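Let People Sit

The coffee shop on the ground floor of my building put up a sign in October. It says that tables are limited to one hour per purchase. The owner, Chinyere Oyewole, told me she held off for two years before printing it, and I believe her. I still think the sign is a mistake, and I think most signs like it are.

I should say where I stand. I work from home four days out of five, and I spend a good part of my mornings in cafés. I buy a coffee, sometimes a second one, and I read or answer mail. I am the person the sign is for.

The case for a time limit is easy to state. Rent is charged by the square foot, and a chair with somebody in it for three hours brings in less than a chair with three people in it for one hour each. In Tremeck, where I live, a small corner unit can cost more per month than my first car did. I don't wave that away.
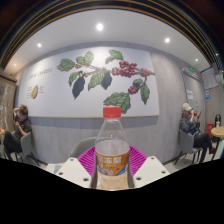
But the arithmetic only works if there are people waiting for the chair. At nine in the morning there often are. At two in the afternoon there usually aren't, and the sign is still on the wall. A person reading it at two o'clock learns that the shop would like her to leave, and she has to work out for herself that it doesn't really mean now.

I wrote a column on this last spring for the neighborhood paper and got 73 letters. Most were from people over sixty. They didn't own laptops, or didn't bring them. They went to sit near other people for a while, and several had stopped going to a place they liked after a sign went up. They had never been asked to leave. They just didn't want to be the sort of customer who might be.

That is the cost the owners don't see, as it never shows up at the register. The man with the headphones and the charger stays anyway. He has thick skin and a deadline. The woman who came in every afternoon for tea and the crossword goes home.
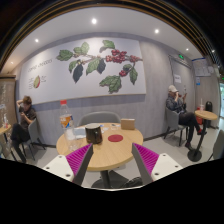 So should a café owner just put up with people who buy one drink and stay all day?
An owner can speak to those few people directly, at the hour when the seats are needed, and leave everyone else alone.

I know this is harder than printing a sign. It means walking over to a table and saying something awkward to a stranger. The staff at Olatunji, two streets over from me, do it well. When the line gets long, one of them asks whoever has been there longest whether they would mind sharing or moving to the counter. I have been asked twice. I moved both times and went back the next morning.

Prino went the other way and took out half its chairs. The room looks bigger now. It also looks like a place to pick something up and go, and people have taken the hint. I used to run into neighbors there – now I see them holding paper cups on the sidewalk, heading home.
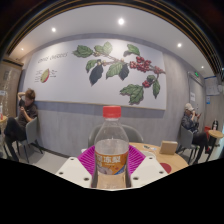 A bottled drink with an orange label and a red cap.

The town has a library, and people tell me that is where sitting belongs. Our branch closes at five and is shut in the evenings, when a lot of people most want to be out of the house. It is also a quiet room, as it should be. You can't have a conversation there with somebody you half know.

I would like to see the hour limit dropped outside the morning rush. If a sign has to stay, put the rush hours on it, so that the rest of the day is plainly open. Oyewole says she will think about it after the holidays. In the meantime I buy the second coffee a little sooner than I want it, and I keep an eye on the clock.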